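Stillow Home Forum > Laundry & Closets > Folding short sleeve button-ups, where am I going wrong

pinecone_dad
ok so I can fold tees fine. Towels fine. Short sleeve button-ups with a collar, no. They come out crooked every time, the collar gets squashed and the placket ends up way off to one side. I have 7 of these for summer and want them in a basket on the closet shelf instead of on hangers (closet is tiny). Doing it on the table now bc the bed is too soft. Face up, collar away from me. Is that already wrong??

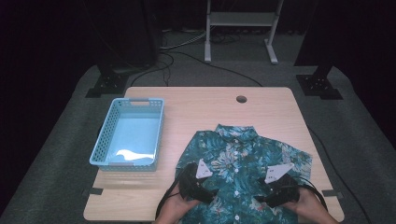 Floral shirt on the table, blue basket on the left for the folded ones

marlo77
Face down. Always face down. Button it first, flip it, sleeves to the back, sides in, then up from the hem. Done

pinecone_dad
button ALL of them?

marlo77
top, middle, bottom is enough. I do every other one but I'm fussy

Urho Aaltonen
Disagree with face down for this type. Thin printed shirts slide around and you can't see what the front is doing. I keep them face up till the placket is straight, pull gently at the hem on both sides of it, smooth up to the collar. Only then flip. If you flip a crooked shirt you get a crooked fold.

marlo77
that's just extra steps. gravity does it if you hold it by the shoulders and lay it down

Urho Aaltonen
Works with oxford cloth. Not with rayon, in my house anyway.

tuesdaysoup
what's the fabric OP? and is that basket one of the Onness ones, I had some with the same kind of holes and they left little marks on soft stuff. Put a dish towel in the bottom

pinecone_dad
tag is cut out so no idea on fabric, feels slippery. Basket no label, came with the apartment lol. Will try the towel thing

kettle_and_co
Hang them. Seriously. Collared shirts in a basket = ironing twice. I got a Drillby rail for the back of the door, fits almost 6 inches from the wall and holds all our summer shirts

tuesdaysoup
he said tiny closet

kettle_and_co
thats why the DOOR

pinecone_dad
door is a slider. no go

Tried Urho's way just now, then marlo's. Face up to get it straight was better for me but I lose it on the flip, one side slides and the hem bunches up, and I end up starting over.
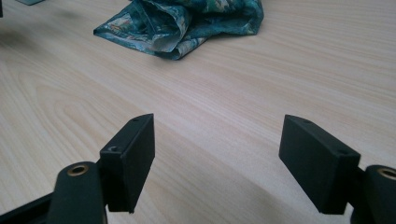

So what do you do with your hands on the flip? I grab the shoulders and the bottom just goes wherever. Thinking maybe fold it in half lengthwise down the buttons instead, sleeve on sleeve, and skip the flip completly?

Urho Aaltonen
One hand at the shoulder, the other at the hem, same side. Turn it over like a page. Don't lift it all the way off the table.

marlo77
ok the page thing is good, I'll give you that. Still say button first

rv_linttrap
Lengthwise half fold is what I do for travel. You get a crease down the back but who cares on a loud print, you can't see it. Then in thirds. Collar stays ok if you leave the top button open

marlo77
top button CLOSED. open is why collars flop

rv_linttrap
agree to disagree. 2 years of doing it this way and no floppy collars

tuesdaysoup
also stand them up in the basket, don't stack. Shallow basket like that you might need to fold one more time so they don't stick out the top. I roll mine tbh

kettle_and_co
rolling a collared shirt, I need to lie down

pinecone_dad
lol. ok page turn + top button closed, will do the rest tonight. Anyone use one of those folding boards? saw a Lambrechts one, is it worth it or just more junk

Urho Aaltonen
Had one. Fine for tees, too narrow for my shirts. Gave it away in July.

rv_linttrap
piece of cardboard does the same thing. Slide it out the neck end when your done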